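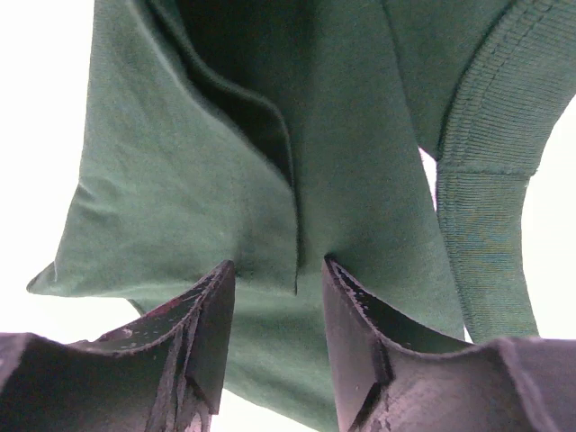 Dark green jersey. Clothing and household linen make up most of what comes in at Skumport.

Skumport clothes bank to stay open through winter

The clothes bank on Karaca Street in Skumport will not close at the end of the month after all. The lease has been extended, the landlord confirmed this week, and the doors will stay open until spring at least.

Good news for a lot of families. The bank had been told in the summer that the building was to be sold, and notices went up in the window. Those have now come down.

Devendra Khurana, who runs the bank, said he got the phone call while he was in the queue at the post office. "I had to ask them to say it twice. We'd already started boxing up the shelves. Now we've got to unbox them again, which I don't mind one bit."

The bank gave out 302 bags of clothing over the summer, more than in the whole of last year. School jumpers went first, then coats. Demand has gone up again since the weather turned and Mr Khurana expects December to be the busiest month so far.

Rent stays the same. Heating is another matter. The old boiler is on its last legs and a new one is out of reach for now, so opening hours will be cut to 3 days a week untill the bills are clearer. Ferov, the builders' merchant on the ring road, has offered draught strip and a door curtain at no charge.

The building itself goes back to 1778 and was a sail loft, then a chapel, then a furniture store. Draughty in all three jobs by most accounts. Buyers from Cladberg had looked at it for flats but pulled out last month. It is not known if another sale is planned. The landlord's agent would say only that there was "nothing on the table before spring".

One neighbour, who asked not to be named, said she was pleased but wanted something done about parking on collection mornings. Cars were up on the pavement again last week and she couldn't get a pushchair past. Mr Khurana said he would put a sign out.
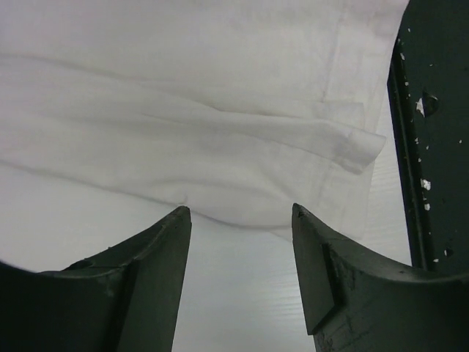 What's needed

Winter coats in all sizes, childrens wellies, plain school jumpers, single and double sheets, towels. Everything washed please, and shoes tied in pairs. No duvets or pillows, there isn't the room.

Bags can be left at the side door between ten and noon, not out front overnight. Some 100 hangers also wanted, wire or plastic, any state.

October 2022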